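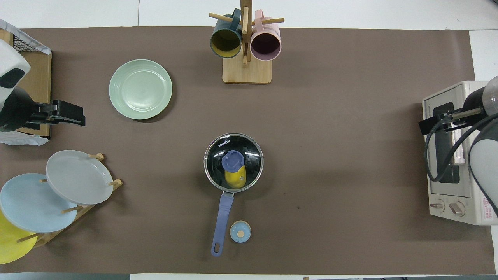
Mugs on a bamboo-colored wooden mug tree, with a mint-green plate on the mat.

News > Motorsport > Endurance

Tretmont confirms two-car entry for Trosia endurance series

November 30, 2023 — Tretmont Racing will run two GT cars in next year's Trosia endurance series, the team confirmed today. The opening round is in April.

Deolinda Pacheco and Yusri Wibisono will share the No. 30 car. Hidayah Govindasamy returns in the No. 9 with Yusri Yeoh, who moves up from the Plarska junior team.

Both cars will use a revised rear suspension and new brake ducts. The team plans 10 days of testing at Minhas before the first race, including one night run.

"We lost too much time in the pits this season," said team manager Qistina Raju. "The crews have been practicing driver changes since the last round, and we want that part fixed before we look at lap times."

Liveries will be shown at the Minhas test. Media passes are limited to 50 — requests go to the Tretmont press office.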